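Wornton zoning notes: the setback vote, and what it does to your side yard

I got home late from the planning meeting with a folder full of handouts and a parking ticket, so forgive me if this one rambles a bit. The short version is that the new side setback passed, and if you own one of the older narrow lots near Hermans Road you'll want to read your survey again before you call a builder.

Until now you could put a house or an addition 5 feet from the side line. The new number is 7 feet, on both sides, for anything that needs a building permit. Two feet doesn't sound like much (I said so myself back in March!) but on a narrow lot you lose it twice, and then your nice wide kitchen is a hallway with a stove in it.

Houses already standing are fine. You can reroof, replace windows, and redo the inside all you like. What you can't do is extend a wall along the old line, even if the extension is only a mudroom. Periklis Kontogiannis, who has a corner lot on Dasus Street, asked about going straight up with a second story. The answer was yes, as long as the new walls sit over the old ones and the eaves don't stick out any farther than they do today. He looked relieved. I think half the row behind him was waiting to ask the same thing.

Sheds under 100 square feet are left out of the whole business, but they still can't sit on an easement. Please check for easements. Mine runs right through the spot where I wanted tomatoes and a potting bench, and I found it on page four of my own deed after eleven years of living here.

The piece I'm less happy about is the variance fee, now $556, and you don't get it back if you're turned down. That's a lot of money to hear the word no. Stijn Van Rooij suggested a cheap pre-check with the zoning desk first, and the board said they'd think it over, so I'll keep nagging.

The Zisetti parcel got bumped again, by the way. Still 12 townhouses on the drawing, still no answer on where the driveway comes out. 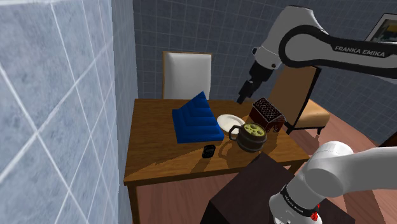 Dining room rendering with a Franka Emika arm at the table.

If you have plans already at the counter, they'll be reviewed under the old rule provided they were stamped in before the vote. Bring your receipt. The full text of the change is at the town clerk's window, and it's shorter than you'd expect, so do go and read it. I'll write up the driveway question next time, along with the sidewalk repair list if I can get hold of a copy.

Last updated 8th June

Comments

marlene_k: Does a deck count? Ours is 6 feet off the line and needs new boards.

Tobias: @marlene_k I asked at the desk. New boards are OK, making it bigger isn't.

oldmillroad: $556 is robbery. Thanks for going to these so I don't have to.

Contact the newsletter | Copyright Wornton Property Owners' Newsletter | Back to top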